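Last updated: 13/06/2022

Bathroom day at last, after putting it off since we moved out of the Grandivgate flat. I had a pot of coffee first and promised myself I'd stop at lunch (I did not stop at lunch). 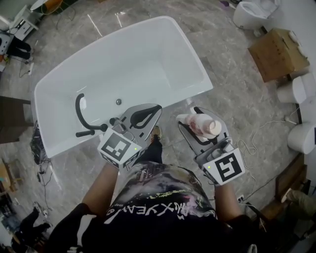

I do love a big tub, and I've wanted one ever since Grandma's house. What I can't get used to is the black faucet curving over all that white, though Apolline swears I'll adore it by July. Bottles next – pink ones, half-finished ones, shampoo I must have bought twice – and then whatever is in the cardboard box by the toilet.

After that came the pretty things, my favorite part, and I dawdled terribly over the vase with the red flowers. I'd like it near the tub, with something from the garden in it.
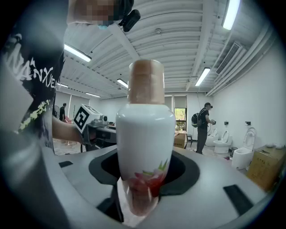 Margaux Collet wrote back this evening that a bathroom is no place for good china, and that I should put it in the hall and buy a fern. I may get the fern anyway.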